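Filed under: Home Bar > Starter Kits > Set-up Guide

Limcombe Tabletop Mocktail Kit: Setting Out and Mixing
Guide no. 3064, written by Jolán Sárközi

Section 2. Your first drink

Welcome to the fun part! Once everything has a spot on the table, a berry and lemon cooler comes together fast, and you'll want to make a second one right away (please do).

2.1 Laying out the table

1. Wipe the tabletop and let it dry.
2. Set down the cutting board, with the yellow knife on it.
3. Keep whole lemons and the lime close to the board. Slice one lemon now and leave the slices on the board.
4. Fill the pink bowl with ice last of all.
5. Find room for the muddler, the green bowl, a folded gray cloth and the serving tray. Any arrangement works as long as you can reach the light-blue cup.
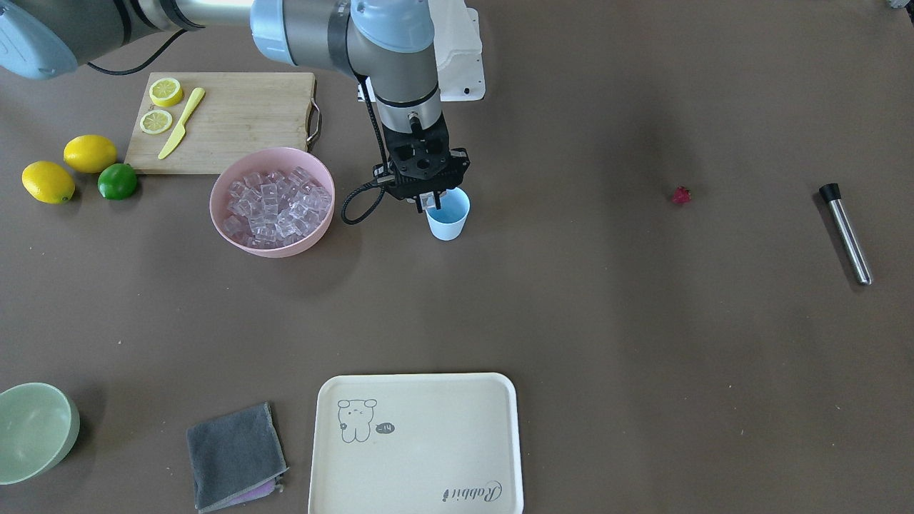 2.2 Muddling the fruit

1. Drop one berry into the cup. Frozen ones are great too, but give them 30 minutes on the counter first.
2. Hold the cup steady and lower the muddler straight down.
3. Press and twist gently. You're after juice and a big whiff of fruit, so there's no need to pound!

CAUTION: Never muddle with ice in the cup. It can chip, and a hard knock may crack the rim.

NOTE: The bunny on the tray saying "hi" is only printed on, so wash with a soft sponge and skip the scouring pad.

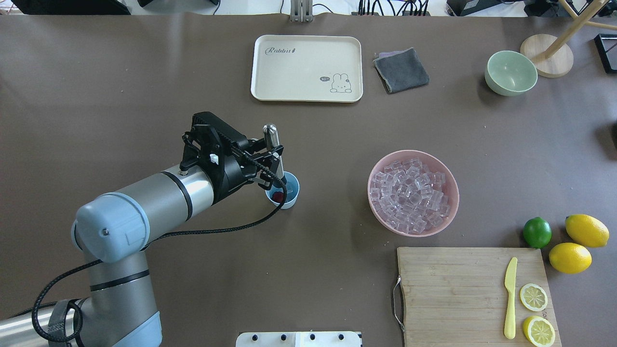 Photo: Foltero / Limcombe

4. Squeeze in a lemon slice, or lime if you like things sharper.
5. Add ice, top up with sparkling water and stir.
6. Carry the drink over on the tray. Cheers!

2.3 Between rounds

1. Rinse the cup and muddler straight away, before the pulp sticks.
2. Tip out any melted ice and refill the bowl.
3. Move the board, fruit and bowls toward the far side of the table, which leaves a lovely open space for the next drink.
4. Refold the cloth and keep it near the tray for drips. 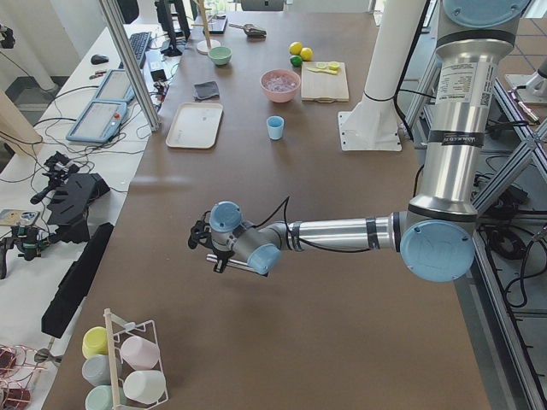 Abilio Salcedo writes that two berries and a very thin slice of lime make a better cooler than one berry and lemon, and that he chills the cup for half an hour first. Try it both ways! If yours comes out too tart, stir in a spoonful of simple syrup before the ice. Syrup recipes are in Section 3.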